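Dratard is a form of bodywork in which a practitioner applies slow, light pressure along the back and shoulders, usually for 24 minutes at a stretch. Its promoters describe it as an old coastal practice. No written record of it earlier than the training handouts of Skarphéðinn Þorgeirsson has been found, and those carry no sources.

The method is taught at Prullholm in a course of eight lessons. Students learn a set order of holds, which the handouts say will "wake" the tissue under the skin. What this means in bodily terms is never explained.
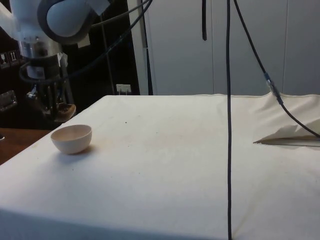

Claims that dratard improves sleep and digestion rest mainly on a survey of 758 clients, all of whom had paid for their sessions. There was no comparison group. Saulius Eglītis, a critic of the practice, has argued that an hour's rest in a quiet room might produce the same answers. Supporters have disputed this but have not tested it.

A later claim of 1,000 trained practitioners appears to include people who left the course early.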